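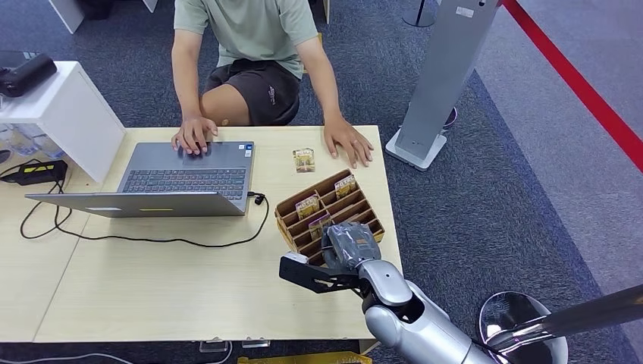

One reader wrote in under my last post that I was holding Clolik to a standard no manipulation paper could meet, and that if a policy puts small flat packages into a cardboard divider tray and takes them out again, after training on nothing but demonstrations, I should say well done and move along.

Well done, then. I'm not moving along yet, though, and I've now read the thing twice, including the appendix, where the useful parts were.

For anyone who skipped the first post: Clolik is a training method from the Usov group. You collect demonstrations of a robot arm doing a fiddly tabletop job, and then you don't treat every moment of a demonstration as equally worth copying. The method scores each stretch of motion by how much it seems to matter for the outcome and throws the low scorers away before training. The claim is that you get the same policy from far less data. The full set is 3,000 demonstrations. The cut-down set keeps the equivalent of 755, and the authors say it does as well or slightly better on their slot task.

I like the idea. Demonstrations are full of dithering. The person driving the arm hangs over the tray deciding which slot to go for, backs up an inch, goes again. A policy that copies all of it learns to dither too, and anybody who has watched one freeze above a row of slots knows how long that can go on.

My trouble is with how the scoring was done. The scorer is trained on outcomes, success or failure, and those outcomes come from the same tray, the same packages and the same table as the final test. The paper calls the test layouts "held out," and I took that to mean new trays, or at least new objects. It means new starting positions. The tray gets turned a bit and the packages go in different slots. So the scorer already knows a great deal about what matters on this particular table before anyone asks it to throw data away. Of course it throws away the right data!

You could fix this cheaply. Train the scorer on one tray, prune the demonstrations for a different one, and see if the pruned set still holds up. I looked for that experiment and the closest I found is a line in the limitations saying transfer of the scorer is "left to future work." Fine, but the transfer is the whole selling point. If I have to collect the big set to train the scorer that tells me I only needed the small one, I haven't saved any collecting. I've saved some training time, which was never the expensive part.

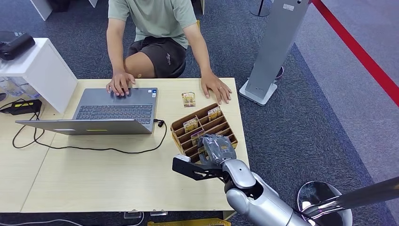 The expensive part is people. Someone sits with the setup for hours, resets the packages, restarts the run, writes down what counted as a success. That last bit bothers me more each time I go back to it. A package leaning in its slot with one corner up: is that in? The Kárason protocol, which they say they follow, asks for a written rule fixed before the trials start, with a second person scoring from the recording. The paper cites Kárason and then says successes were "judged by the operator." Those are different things. I don't suspect anyone of cheating. I suspect that whoever is sitting there at the end of an afternoon, knowing which policy is loaded, goes a little easier on the one they built. I would too.

Then there's the size of the test. Evaluation covers 233 trials, and that sounded decent to me until I saw it was spread over every method and every layout. Some cells of the main table have 10 trials in them. A one-trial swing in a cell like that moves the success rate by ten points, and the "slightly better" in the abstract is smaller than that. There are no intervals in the table. I'd settle for "about the same," which would still be a good result if the scorer business were sorted out.

The comparison to Arnness is the other thing. Arnness prunes too, by a much dumber rule – it drops the parts where the arm barely moves. In the main text Clolik beats it clearly. In the appendix, with the Arnness cutoff tuned on the same outcomes the Clolik scorer got to see, most of the gap goes. I'd have put that version up front, because it compares two methods given the same help.

The code is supposed to be out later. If the scorer weights come with it I'll try them on a tray they've never seen, and if they hold up I'll write that post with pleasure.

Last updated: October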